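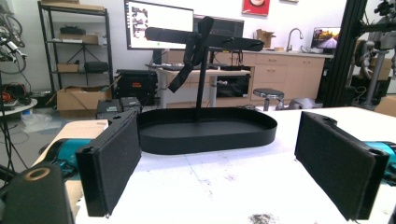 Pemance ceramics prize opens for entries

24 Sep 2026

Entries are open for the Pemance Prize, a biennial award for artists working in clay and glazed stoneware. The winner receives a three-month residency at the Stöckli studios and a solo show at Pruncombe Gallery.

Organisers will shortlist 33 artists. Each may submit up to 3 works, none taller than 100 centimetres. Entries close in October, and forms are at the gallery's front desk or on the Grornulov arts centre website.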